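Moisture reading too high for epoxy on a warehouse slab?

Posted by slabside_35
Tuesday, March 15, 2022

We are getting ready to coat a 300 square meter slab on grade in a storage building outside Wimimberg. The slab was placed in May of last year. The coating is Plirlow two-part epoxy, and the data sheet sets a limit of 75% relative humidity in the slab. Two of our probes read 84% and 86% and the rest are under 75%. Both high readings are along the north wall. The building has been heated for 13 days. Do I wait, or put down a moisture barrier primer over the whole floor?

Radka Jurić
Check the probe depth first. For a slab drying from one side only, the hole goes to 40% of the thickness. If the crew drilled every hole to the same depth and the slab is thicker along that wall – common where there is a turned-down edge – the readings are not comparable. Let the sleeves sit the full time in your test standard before you read them, and keep the room at service temperature.

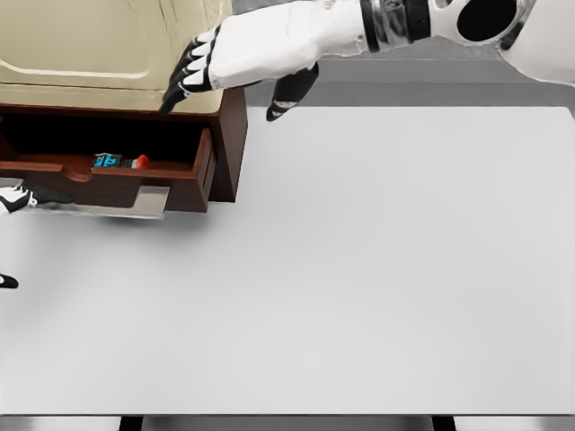 Simulated robot arm and hands at an open drawer

If the numbers hold after a retest, look outside. A downspout emptying against the north wall or a torn vapor retarder will keep feeding that strip, and waiting will not fix it. Correct the drainage, then use a barrier primer rated for your highest reading. Shot blast before priming. Acid etching adds water to the slab.

vidmar_floors
Had the same thing with Grolovex primer over a damp strip. Did only the strip, 10 feet wide, and the edge of it showed through the topcoat. Prime the whole floor.

mudjack
just run a dehumidifier for a couple weeks and test again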